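Kuster begins regular night forecasts of the northern lights from Zellthorpe

Zellthorpe, April – The observing station Kuster announces that its new forecast service for the northern lights, with the name Wera, is from now on open to everybody. The service gives a forecast every evening at 17 hours for the coming night and it is free of charge. It is made for people who live between Zellthorpe and the coast at Dronutside, but the larger part of the information can also be used by observers who live further away.

Until now, people in our region had to read the general forecasts for the whole of the north and guess from them what they could expect at home. This was often disappointing. A general forecast tells how disturbed the magnetic field of the Earth will be, but it does not tell if the lights will stand high enough above the horizon at a certain place, or if the hills are in the way. Wera takes the height of the local horizon into account, and also the Moon and the clouds.

"We received very many telephone calls after the strong nights of last autumn," says Notburga Wieser, head of the Kuster station. "Most people asked the same thing: should I stay awake or can I go to bed? We could not answer this well with the tools we had then. Now we can give an answer, and we also say how sure we are of it."

How the forecast is made

The work on Wera took almost 4 years. At the beginning stood the old notebooks of the station, in which the observers wrote down every night with visible lights, together with the time, the colour and the direction. From these notebooks 400 nights were chosen and compared with the measurements of the magnetometer in the garden of the station. In this way the team learned which size of disturbance is needed before something can be seen from Zellthorpe with the naked eye.

The second part is the solar wind. Its speed and density, and the direction of the magnetic field that it carries, are measured by spacecraft between the Sun and the Earth. The last value is the most important one for a short warning. When the field points to the south for a longer time, the chances become better, and Wera then sends an extra message outside of the normal hour. Such a message can come quite late in the evening, and there is often less than one hour between the message and the first lights.

For the days ahead, the forecast looks at the Sun itself. Large coronal holes return after one solar rotation, so they can be marked in the calendar in advance – although their effect is not always the same the second time. Eruptions are more difficult. It can be seen that a cloud of plasma has left the Sun, but the hour of arrival stays uncertain, and the direction of its magnetic field is not known until it is almost here.

The result is given on a scale with 7 steps. Step one means that nothing is expected. From step four on, a camera with a long exposure will probably show some colour low in the north. The highest step is kept for nights when the lights may be seen even from the streets of the town.

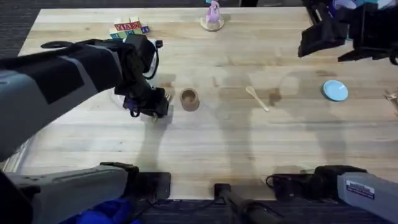

A test phase during the past winter showed where the weak points are. The forecast was too careful on clear nights with a young Moon, and too hopeful when there was thin high cloud. Both have been corrected in the version which is now open. The observers at Dronutside also asked for a separate value for the coast, as they have a free view over the sea to the north. This value is now given in a line of its own.

"I would ask everybody to be patient with us in the first season," says Notburga Wieser. "A forecast of this kind will be wrong sometimes. Please write to us also when you have waited and have seen nothing, for us this is just as useful as a nice photograph."

Reports from the public can be sent in with a short form. It asks for the place, the time, the direction of view and the colours that were seen. A name is not needed. The reports are read by the station on the next working day and are then put into the same archive as the old notebooks.

The Kuster station will show the service to visitors on Monday evening in the reading room. Notburga Wieser will give a talk on solar activity and will answer questions after it. If the sky is clear, the small dome will be open as well. Entrance is free, and warm clothes are recommended.

Contact for the press: Notburga Wieser, Kuster station, Zellthorpe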